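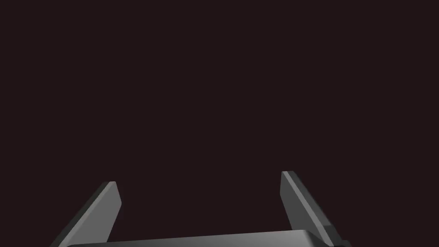

Vostham two-arm bench unit: demonstration and open day

The Vostham unit is a two-arm machine for tabletop handling work. It is supplied by Cikness and can be seen in operation at the Drurari demonstration room during the March open day. Visits at other times are by arrangement with the sales desk.

What is demonstrated

The open day programme runs in simulation, with the operator's controls connected to a rendered model of the unit. Visitors use the same software that is delivered with the hardware. The session covers:

Start-up and homing of both arms
Opening and closing the grippers by hand control
Moving one arm while the other holds position
Switching between the wrist view and the body view
Approach to objects on a table
Stopping and recovery after a fault

Each session lasts 200 minutes including a break, with a maximum of 10 visitors. Groups are split into pairs at the controls. Visitors who only wish to watch may do so from the second row of seats.

Grippers

Each arm carries a two-finger parallel gripper. The fingers are exchangeable and are held by a single clamp. Plain fingers suit boxes and other flat-sided goods. Padded fingers are available for items that mark easily. Finger sets are ordered separately and must be fitted in matched pairs. After a change of fingers the grip width has to be set again from the service menu.

The wrist view looks out past the fingers and is used for the last part of an approach. It gives little information when the arm is raised or turned away from the table, and operators should switch to the body view before making large movements.

Body view

The body view looks down over the front of the machine. Part of the outer shell is always in the picture and hides the near edge of the table. New operators tend to bring the arms in too low for this reason. The usual practice is to raise one arm clear of the table and work with the other until the distances are familiar. 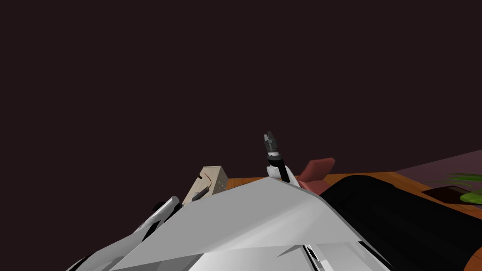 The room model used for training includes ordinary household items as well as boxes, so that the arms have to be moved round things which are not part of the task. Other room models can be loaded. Customers may send in a drawing of their own work area, and Cikness will quote for converting it. Conversion normally takes around 5 weeks.

Delivered with the unit

Base and body with 2 arms
Plain finger set for each gripper
Operator's controls and cable set
Simulation software, one licence
Printed manual in English

The table is not included. Padded fingers, the floor anchor kit and further software licences are listed under Accessories.

Service

Spare parts for the arm joints are held by De Smet and are sent out on the next working day. The shell panels are made to order. Software updates are free during the warranty period, but must be installed on the controls and on the simulation computer together, as mixed versions will not connect.

Booking

Places are booked through the form on the Visits page. State whether you intend to use the controls or to watch. The demonstration room is closed on Sunday. Parking is at the rear of the building and the entrance is on the ground floor.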